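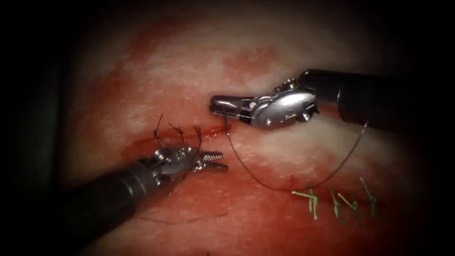
3. Montar el puesto de práctica en casa

Ya tienes la caja abierta y el instrumental repasado (si no, vuelve al apartado 2, que te espero). Ahora toca montar el puesto. Yo lo hago en la mesa de la cocina, por la noche, cuando ya se ha recogido todo, y con el kit de Flukivell no tardo nada. La primera vez sí, la primera vez me peleé un buen rato con las ventosas.

3.1 Fijar la almohadilla

1. Limpia la mesa con un paño húmedo y sécala bien. Con hule debajo no agarra, ya te aviso.
2. Coloca la bandeja con la pestaña hacia ti y aprieta las ventosas de las esquinas una a una.
3. Encaja la almohadilla de silicona en la bandeja, con los cortes en horizontal. Más adelante los pondrás en diagonal y en vertical, pero para empezar, horizontal.
4. Tira de la almohadilla hacia los lados. Si se levanta, sácala y vuelve a empezar desde el paso 2.

Nota: si has reparado la almohadilla con el adhesivo del kit, déjala 24 horas sin tocar. Yo la usé antes de tiempo y arranqué el parche con el primer punto.

3.2 La luz

5. Pon la lámpara del lado contrario a tu mano dominante. Yo soy diestra y la tengo a la izquierda, una Arnwood de pinza que da hasta 600 lúmenes.
6. Si puedes elegir el tono, quédate en 3.000 K. Con luz muy blanca la silicona me deslumbra y pierdo de vista el hilo, ¡sobre todo el fino!
7. Siéntate con los codos apoyados y sube o baja la silla hasta que no encojas los hombros.

3.3 Cargar la aguja

8. Abre el sobre y saca la aguja con el portaagujas, sin usar los dedos.
9. Sujétala un poco por detrás de la mitad, más cerca del hilo que de la punta, y perpendicular a las pinzas.
10. Cierra hasta el primer clic. Con eso basta para los primeros puntos.
11. Entra a noventa grados y gira la muñeca siguiendo la curva. Si empujas en línea recta, la aguja se dobla.

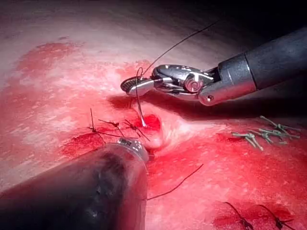
Hiếu La me escribió que a él le iba mejor hacer una tanda entera sin anudar, solo entrar y salir, y dejar los nudos para otro rato. Lo probé y me lo he quedado: ahora empiezo siempre así.

PRECAUCIÓN: las agujas pinchan de verdad aunque el kit sea de prácticas. Al terminar, al contenedor rígido (yo uso uno de Iltinmont, con tapa de rosca). Y este material no es estéril, así que no lo uses nunca en personas ni en animales.

12. Lava la almohadilla con agua tibia y jabón neutro, sécala y échale un poco de talco antes de guardarla.

El nudo cuadrado lo dejamos para el apartado 4.

Comentarios (3)

Hứa
¿El talco es obligatorio? Yo uso maicena y por ahora bien.

marisol_vet
Me costaba muchísimo lo de girar la muñeca. Llevo 63 puntos en la misma almohadilla y por fin me salen parejos, ¡gracias!

Anónimo
Para zurdos el paso 5 va al revés, lámpara a la derecha. Igual se podría añadir.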